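Nalar Portion Journal and Meal Scale Set

Item 1105
Maker: Nalar
In stock. Ships in two to four business days.

The Nalar set is a paper food journal and a flat kitchen scale sold together. It is meant for people who want to keep track of what they eat without using a phone. The journal has room for 100 days of entries. The scale weighs in grams or ounces and runs on two AAA batteries, which are in the box.

This is the second version of the set. The first one had a glued spine that cracked when the book was laid open on a counter. The new journal is spiral bound and stays open at the page you are on.

What's in the box

One journal, spiral bound, with a stiff card cover
One scale with a removable tray
Two AAA batteries
One printed card of common serving weights
One pencil with an eraser

The journal

Each day takes up one page. At the top there is a line for the date and a line for hours of sleep. Under that are four boxes for breakfast, lunch, dinner and anything in between. Each box has a column for the food, a column for the weight and a narrow column for how hungry you were before you started, from 1 to 5. A lot of customers skip the hunger column for the first week and then go back to it. You can leave it blank and the rest of the page still works.

There is no calorie column. We get asked about this more than anything else. If you want to write calories down, the weight column is wide enough for two numbers. The page was laid out by Neville Sugden, who kept a food diary in school notebooks for years before he drew up this one, and he wanted the weights to come first.

Every tenth page is a look-back page. It has a place for your body weight, if you are recording it, and eight blank lines for notes. Use the lines for whatever you like. Eating out, travel, a bad cold and a change of shift at work are all worth writing down, as they can explain a week that looks odd later on.

The paper takes pencil and ballpoint well. Felt tip pens show through to the back.

The scale

The tray lifts off and can be washed by hand. Don't put it in the dishwasher. The body of the scale should only be wiped with a damp cloth. Press the left button to switch between grams and ounces. Press the right button to set the display back to zero with a bowl or plate already on it. The scale turns itself off after two minutes.

Set it on a hard, level surface. It will give a different reading on a folded towel or a soft placemat. If the display shows "Lo," change both batteries.

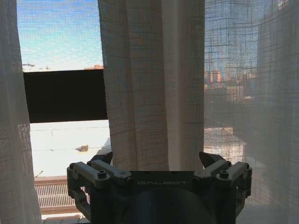 Getting started

1. Write down what you eat for three days without changing anything. Weigh what you can and guess the rest. Put a G next to a guess.

2. On the fourth day, pick one meal to pay attention to. Dinner is the usual choice, but evening snacks are fine too.

3. Weigh your normal serving of that meal. Check it against the card. The card is a guide to common serving sizes and was not made with your height, age or health in mind.

4. Keep the same meal in view until the first look-back page. After that, add another one or stay where you are.

If you miss a day, leave the page blank or cross out the date line and use it the next day.

Before you buy

The set is not a diet plan and does not come with one. If you are pregnant, have diabetes or take medicine that affects your appetite, talk to your doctor before changing how much you eat. If you have had an eating disorder, weighing food may not be a good idea, and we would ask you to check with someone who knows your history first.

Refills and related items

Nalar journal refill, same layout, book only
Nalar journal, large print, 64 days
Erkik lidded bowls, set of three, fit the scale tray
Tanow lunch box with divider

The old glued journal is no longer sold. Refills fit any version of the set.

Returns

Unused sets can be returned within 40 days. A journal that has been written in can't be returned, but a faulty scale can be sent back on its own and we will replace it. Keep your packing slip. Orders placed through Owino stores go back to the store where you bought them.

Page updated 25 March 2021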